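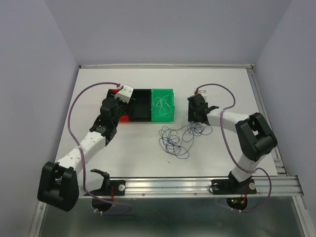

The bakery in Vungate has no sign over the door, and I walked past it twice before the smell brought me back. The woman who runs it was already laughing when I came in. She had watched me go by both times through the window, she said, and had been wondering whether to come out and wave.

She asked me not to print her name, partly because she is shy and partly because everyone within a day's drive knows who she is anyway. She put me on a stool by the flour bins with a cup of coffee and a slice of rye so dark it was nearly black, and went on shaping loaves the whole time we talked. I don't think her hands stopped once.

She grew up in Brestberg, up the valley, in a house where bread was made every other day and never discussed. "My grandmother didn't teach me anything," she said. "She would have been astonished if you'd asked her to. I stood next to her and I was in the way, and at some point I was less in the way." She was 11 when she was first allowed to see to the oven by herself. She burned everything in it. The family ate it regardless, with a great deal of butter, and her uncle brought it up at every wedding until he died.

She didn't plan on baking for a living. There were years in an insurance office in Duna, which she remembers fondly – the people were kind, the lunches were long, and there was a canal you could walk along in the evening. But the bread was terrible, and she missed the bread at home more than she missed home itself. She began baking on weekends in a rented kitchen with an oven that leaned to one side. Her coworkers started asking for loaves, and then their sisters did.

"I opened here in 2000, in November, in the worst rain you ever saw," she told me. "The first morning I sold 7 loaves, and my mother bought two of them under the impression that I wouldn't notice."

The rye is what people come for now. It begins with a starter from her grandmother's kitchen, which lives in a gray crock under the counter and has had, by her account, a more eventful life than she has. It went to Duna on a bus, wrapped in a sweater. It came through one very hot summer when the whole shop smelled like cider. She gives some to anybody who asks, in a jam jar, with no instructions beyond feeding it and keeping it out of the sun.

I asked whether she minded that other bakers have learned from her and set up on their own. One of them, a former apprentice, has a place down in Quan, right by the ferry landing, and I'd heard it was doing very well.

"Mind?" she said, and put down her scraper, so perhaps her hands did stop once after all. "I go there on my day off! His crust is better than mine. I told him so, and he was unbearable for a month."

She gets up at three, and she likes it. The street is dark and the radio plays old dance music without any talking, and for an hour or so there is nothing to do except wait for the dough to come along. She knits a little, badly. She used to read novels, but she got too interested in one of them and lost 14 loaves to it, so the novels stay upstairs now.

By the time my coffee was gone a line had formed, mostly people with dogs. A little boy wanted the heel of a loaf and only the heel, and she cut it for him while his father apologized. She asked an older man about his knee and heard rather a lot about it.

I wanted to know how long she meant to keep going. She thought it over while she wrapped a loaf for me in brown paper and tied the string in a double knot.

"My sister asks me that," she said. "I tell her to ask me after Christmas, and after Christmas I tell her to ask me in the spring. Don't cut that one until tomorrow, will you? It isn't ready."

I cut it on the train.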